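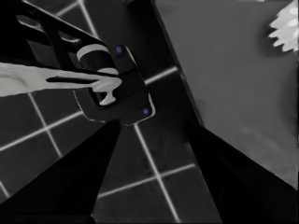
Figure 1. Wrist view in the simulator, with both fingers open over the tiled floor beside the gray surface.

Dropped Parts and Table Contact in a Simulated Pick Task
Project report, Robotics Lab II, Takville Technical College
Submitted 18 June 2022

1. Summary

Our group was assigned a pick-and-place task in simulation. The arm had to take a part from a table, carry it across a gap, and set it down on a second table. The controller we handed in for the April checkpoint passed. When we ran the longer test afterward, it failed in two ways. The gripper sometimes closed beside the part and carried nothing, and on other runs a finger hit the edge of the table. This report covers the second failure, which we treated as the safety problem, and the fault in our code that led to both.

2. Setup

All work was done in the Guthrie simulator on the lab computers. The arm model is the one supplied with the course, with a two-finger gripper and a camera mounted at the wrist. We did not change the arm model or the finger shapes. The room model has a dark tiled floor, and we kept it because the grout lines make it easy to see in the wrist view if the camera has turned.

The controller has three stages. The first reads the wrist view and estimates where the part is. The second plans a path to a point above the part. The third lowers the gripper, closes it, and lifts. Contact forces are written to a log at every step, but in the checkpoint version nothing in the controller read that log while the arm was moving. We only looked at it after a run ended.

The long test had 14 runs with the same starting pose for the arm and a different starting place for the part each time. A run counted as a failure if the part was not on the second table at the end, or if any piece of the arm touched a table with more than the force limit in the assignment sheet.

3. What went wrong

Of the 14 runs, 9 finished correctly and 5 failed. Two of the failures were empty grips. The other three were table strikes, and all three came when the part was placed close to the edge of the first table.

In a strike, the arm came down with the fingers open and the right finger landed on the table edge. The controller did not know this had happened. It kept sending the downward command until the planned height was reached, so the force kept rising. In the worst run the wrist joint was pushed past its limit and the simulator stopped with an error. On a real arm this would have bent a finger or damaged the wrist, and anyone with a hand on the table would have been at risk.

The wrist view is not much help at this point. The fingers take up the lower corners and a good part of the floor is visible between them. The table edge shows as a dark diagonal strip, and in Figure 1 it runs down toward the tip of the right finger. From one view it is hard to judge how much height is left between a finger and the table. We had been using these views to check clearance by eye, and we should have used the joint positions.

4. Finding the cause

We first suspected the vision stage. The floor tiles have strong bright lines and we thought the detector might be picking up a grout line as the edge of a part. We replaced the floor with a plain one and ran the failed cases again. The results were the same, so the tiles were put back.

Next we checked the path planner by giving it the true part position from the simulator. The strikes still happened. This told us the part estimate was not the main problem.

The cause was in the third stage. The camera is mounted to one side of the gripper, and its position has to be corrected before the arm moves down. Our code applied this offset in the table's coordinates. It should have been applied in the wrist's coordinates. When the wrist was square to the table the two were the same, and the short checkpoint test only used that position. When the wrist turned, the offset pointed the wrong way and the gripper came down off target. Near the middle of the table that gave an empty grip. Near the edge it put a finger on the table.

The mistake was in one line, and it took us 7 lab sessions to find it. Most of that time went to the vision stage. A group member had noted in the first session that the failures only happened with the wrist turned, but we did not follow up on the note until later.

5. Changes made

The offset is now rotated with the wrist before it is added. We also made three changes that do not depend on the offset being right:

The controller reads the contact force during the descent and stops if it goes over the limit.
After a stop, the arm moves straight up and waits for a person to restart it. It does not try again by itself.
The planner checks both fingertips against the table outline, with the gripper open, before any downward move.

We tested the force stop separately by putting the old offset error back in. In all three strike cases the arm stopped before the wrist reached its limit. There was still a short delay between contact and stop, nearly 5 control steps, and we did not manage to bring it lower.

6. Results after the fix

The 14 runs were repeated with the corrected controller. There were no table strikes and no empty grips. In one run the fingertip check refused the descent because the part was too near the edge. We counted this as a failure to place the part but not as a safety failure.

7. Limits and remaining work

Everything here is simulated. The contact model in Guthrie treats the fingers as stiff, and the real gripper pads in the Billdale lab are soft, so the force limit will need to be set again on the hardware. We also used only one kind of part. The group taking over the project next term plans to use the Arkden parts set, which has longer pieces that can hang past the fingers. Our fingertip check does not cover a held part, and that should be added before the arm carries anything over a table edge.

The run logs and both versions of the controller are in the course folder. The old version is marked as unsafe and should only be used to repeat the force stop test.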